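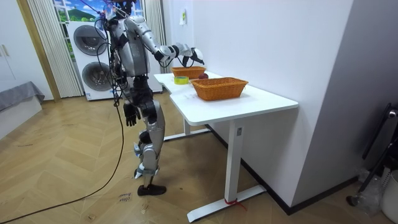 Written-cue sorting

Written-cue sorting (WCS) is a method in robot manipulation in which the destination of each object is given by words written in the workspace, instead of by a spoken or typed command. The robot reads the words through its head camera, pairs each one with a nearby container, and decides for every loose object which container it belongs to. The method was set out by Eilif Haugen in a technical report and is most often run on humanoid platforms working at a table or desk. Its reference implementation is called Sirix.

Background

Most language-conditioned manipulation policies take an instruction as a separate text input. The instruction is supplied by an operator at the start of an episode and stays fixed until the episode ends. Haugen's report argued that this arrangement hides two problems. The first is that the instruction must name objects and places in a way that the policy can match to the camera image, so that phrases such as "the left basket" fail when the robot stands on the other side of the table. The second is that a change of task needs access to the control computer.

Writing the instruction next to the thing it refers to removes the need for spatial phrases. It also brings a new difficulty: the policy has to treat some marks in the image as instructions and ignore others, among them printed labels, scratches and stray pen strokes.

Earlier work on reading text with robots was mostly concerned with signs, door numbers and packaging. In those settings the text is printed, upright and of high contrast. Handwriting on a tabletop is thin, is often seen at an angle, and may be partly covered by the robot's own arm.

Method

A WCS system has three stages, which share one image encoder.

The reading stage finds candidate regions of handwriting and produces a transcription for each, together with a confidence value. Regions below the threshold are kept in memory and looked at again when the head moves. A word that leaves the camera view during a reach is carried forward from the last good reading.

The binding stage attaches each transcription to a container. In the first version the nearest container by image distance was chosen. This gave frequent errors where two containers stood one behind the other, and it was replaced by a learned score that takes into account the direction of the writing and the side of the container on which it appears. A container with no bound word is treated as unavailable.

The action stage receives the bound pairs and the current image, and outputs short sequences of arm and hand targets. It is trained by imitation on teleoperated demonstrations. The choice of object is left to the policy; no order is given in the writing. Objects whose category matches no written word are left where they lie.

Category words are used in preference to object names. A container marked "fruits" is expected to receive an apple and a banana without either being named, and the same policy should accept a new kind of fruit without further training.

Task setting

The standard setting is known as the Wanby desk task, after the test flat in which it was first recorded. It uses a white desk, two open wicker baskets and a small number of household and office objects. Labels are written by hand directly on the desk surface, in front of the basket to which they refer. The robot stands at the side of the desk and places objects with one arm or the other.

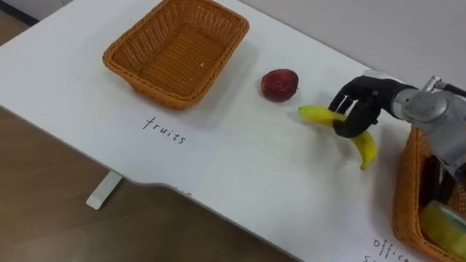
The Wanby desk task with a banana in the robot's grasp. The basket behind the word "fruits" is empty, and the apple lies on the desk.

Baskets are moved between episodes and the labels are rewritten to follow them. This prevents the policy from learning a fixed link between a category and a part of the desk. In one variant the two labels are exchanged while the baskets and objects remain in place, and the episode is scored only on whether the objects follow the new labels.

Data collection

The training set for the reported policy contains 1696 demonstrations. They were recorded over several weeks ending in August by operators using a teleoperation rig made by Jekunwood. Each demonstration covers the handling of a single object, from the start of the reach to the release. Episodes in which the operator dropped an object were kept if the object was picked up again, and marked as recoveries.

Handwriting was supplied by several people so that letter shapes would vary. Spelling was not corrected. Haugen reported that a policy trained with only one person's writing read that person's labels well but failed often on those of others.

Evaluation

Evaluation uses 124 trials, of which 40 are label-exchange trials. A trial counts as a success when every object with a matching label has been released inside the correct basket and no other object has been moved into one. Partial placements, such as a banana resting across the rim, are counted as failures.

Three kinds of error are recorded separately:

Reading errors, where the transcription is wrong or missing.
Binding errors, where the word is correct but is attached to the wrong basket.
Handling errors, where the intended basket is correct but the grasp or release fails.

In the report, handling errors were the most common kind in ordinary trials. Binding errors were the most common in label-exchange trials, mainly in layouts where the forearm passed over one basket while the hand was working near the other. The length of the label had little effect, although labels written on two lines were at times read as two separate instructions.

Limitations

The method depends on a light, plain surface. On patterned or dark tabletops the reading stage degrades quickly, and the report gives no results for them. Negative instructions ("no fruit") are not supported and are usually read as their positive form. Long round objects, bananas in particular, are sensitive to the angle of the wrist at release.

A further criticism was made in the Brandão replication, published on 26 October 2024. It used the same demonstrations with a different arm and found that the learned binding score relied heavily on labels being placed in front of the container — when words were written behind the baskets, the score was no better than image distance. Haugen later added demonstrations with labels on all sides.

Related methods

WCS is related to visual prompting, in which arrows or outlines are drawn over the camera image before it reaches the policy. The two differ in where the mark exists: a visual prompt is present only in the image, while a written cue is on the surface itself and can be seen from any camera.

See also

Imitation learning
Pick and place
Scene text recognition
Teleoperation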